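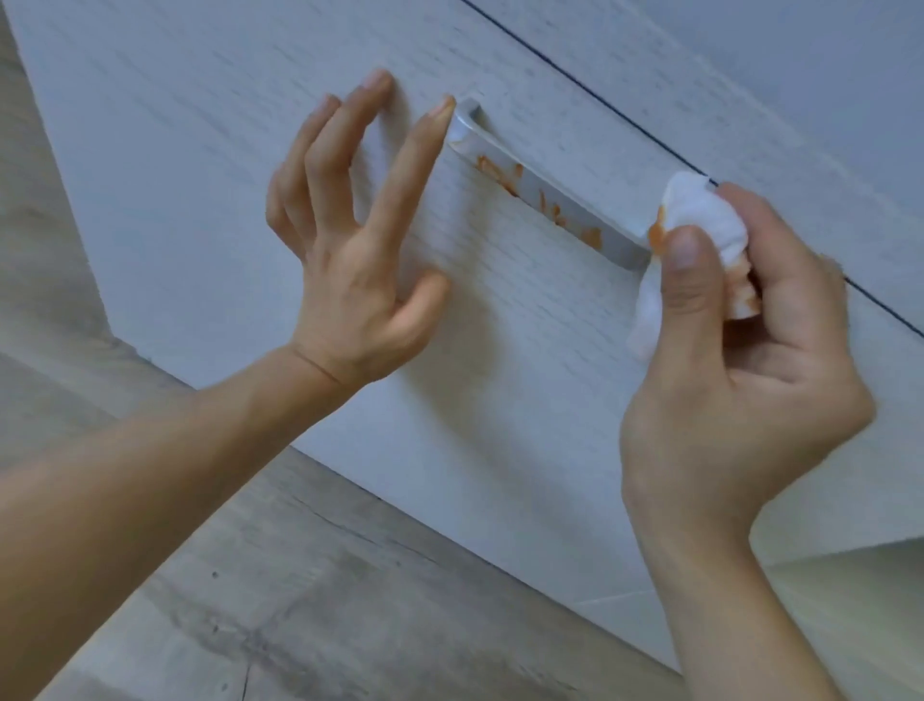

My first job out of school was cleaning holiday apartments for a firm called Lunde, and the woman who trained me, Hjørdis Söderlund, had a rule about handles. You did them last, after the counters and the sink, and you did them with one hand holding the thing still and the other hand wiping, because a drawer that slides open while you scrub it will put sauce on your shirt. I have thought about that rule a good deal this past year, more than I ever did when I was twenty and following it.

The company I work for now, Todgate, looks after staff kitchens and break rooms in office buildings, and since January we have been sharing the work with machines. The floor ones came first. They are good at floors, and I'll say so gladly, having pushed a mop down more hallways than I care to remember. My knees are grateful. Then came talk of Raltden, a machine with arms, which is supposed to take on the kitchens in time. Somebody has to show it how, and that somebody is us.

I don't want to write one of those gloomy pieces in which the robots arrive and everyone goes home with a cardboard box. It hasn't gone like that at our place, at least so far. But I do think our managers have misunderstood what they bought, and it would be kind to all of us, them included, to talk it over plainly.

When the floors went to the machines, the schedule was redrawn as if floors had been the hard part. A kitchen that used to get 20 minutes now gets a good deal less, on the theory that we're fresher. Well, we are fresher in the legs. What's left, though, is every fiddly job in the building: the orange sauce smeared along a drawer pull, the underside of the bar where fingers go and eyes don't, the seam between two drawer fronts. The mop was where you caught your breath and let your mind wander a bit. Take it away and you have a shift made up entirely of the parts that need your full attention, and I come home tired in a new way, up behind the eyes.

Åsmund Hedlund, who runs our evening crew, put this to the office on a Tuesday and was told the numbers looked fine. I'm sure they did. The numbers know that a kitchen was visited. They have no column for whether the handle was sticky when the first person reached for a spoon the next morning.

And then there's the teaching. I have spent a fair few afternoons showing how I wipe things, slowly, over and over, and I enjoyed it more than I expected to. It's pleasant to be watched closely by people who want to know why you turn the cloth. (You turn it because otherwise you're spreading the mess along, as Hjørdis would have told them.) But the pay for those afternoons is the ordinary cleaning rate, and that seems wrong to me. If what my hands know is worth copying, then it's skilled work — and it was skilled work before anybody wanted to copy it.

So my requests are modest. Give us back some of the minutes the floor machines saved. Pay the teaching as teaching. And when the armed machine does come into the kitchens, let the crew decide which jobs it takes first. I already know my vote, and it's the inside of the microwave.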